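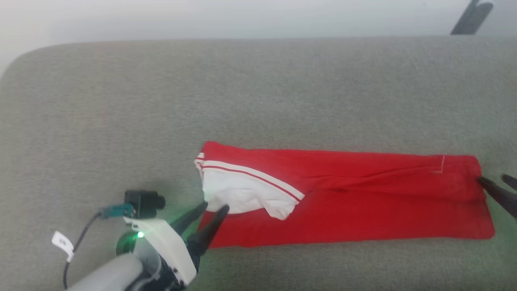

Grakunwood Automation Group, Textile Handling Team

List: folding-cells
Date: Jul 6, 2025
Subject: Re: left gripper closing late on the folding cell

The Riihimäki site wrote:

> We had another late close on the left arm. The right gripper pins
> its end of the garment as it should, the left one gets to the edge
> and waits, then closes after the arm has already started to lift.
> The cloth drops or gets dragged. No fault is logged and the light
> stays green. Is this the Gusero driver or the hardware?

We think it's hardware, at least on our cell. We went through 4,000 cycles of logs and found 77 late closes, all on the left side. The close command goes out on time in every one of them. The reply from the gripper is what comes late, by as much as 215 ms.

The red and white piece is a bad case for this. The white section bunches up at the left end, so the fingers have very little to grab, and a small delay is enough to miss it.

What worries me more is the green light. It only tells you the gripper has power and a link. It does not tell you the fingers are where the controller thinks they are. One of our operators reached in to straighten a garment because the arm looked idle, and the fingers closed next to her hand. She was not hurt, but we've stopped all hand corrections while the cell is enabled. Please do the same — hit the stop first, every time.

For now we run Welis build 9 with the lift held until the gripper confirms it has closed. It's slower and we can live with that. We are also swapping the left cable, as the delays seem to get worse when the wrist is turned far in. A proper timeout fault won't be in before September.

If you can, send your left arm logs with the wrist angle included. The ones you posted last time leave it out.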